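Teaching by Hand: My Semester Collecting Demos for Vorkeo
Project report, Nouhaila Morsy
19 November 2021

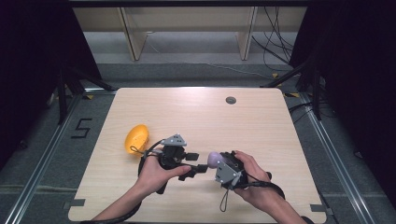

My part of Vorkeo was the data, so I spent most of the semester passing stuff from one hand to the other and recording it. The idea is that the policy learns two-handed handovers from people doing them with handheld grippers, and later we run it on the real arms. My first task was the egg one. You pick up the purple egg with the right gripper, bring it over to the left fingertip and let the left one take it, while the yellow-orange one stays on the table as a distractor. Sounds like something a toddler could do, right? My first session I got 19 usable demos and a very sore thumb!

The goal I set back in April was 800 demos, and I ended up with 800 recorded but 140 of those had to go. Most of the bad ones were my own fault. I'd start moving before the recording started, or I'd close the left gripper too early and knock the egg away (they roll really far). A few were lost to tracking dropouts, mostly when I turned my wrists in too much and the grippers blocked each other.

The thing I got wrong for weeks was being too neat. I put the egg in the same spot every time and did the same smooth motion, and the first model we trained, Kulau, was great at that exact spot and hopeless everywhere else. So I started moving the eggs around, coming in from odd angles, and keeping the demos where I fumbled a bit and then fixed it – those helped more than I expected. The second model, Lu, trained on the mixed set, finished 31 out of 44 test handovers. Kulau got 12 out of the same 44, so I was pretty happy with that.

Stuff I'd change: label the demos the same day (I did a whole batch from memory and had to redo it), take more breaks, and keep the cables off my wrists. I'd also like to try softer objects next, maybe a sponge. The cleaned set is on the group drive in the Nistunier folder, with my notes on which demos have a fumble in them.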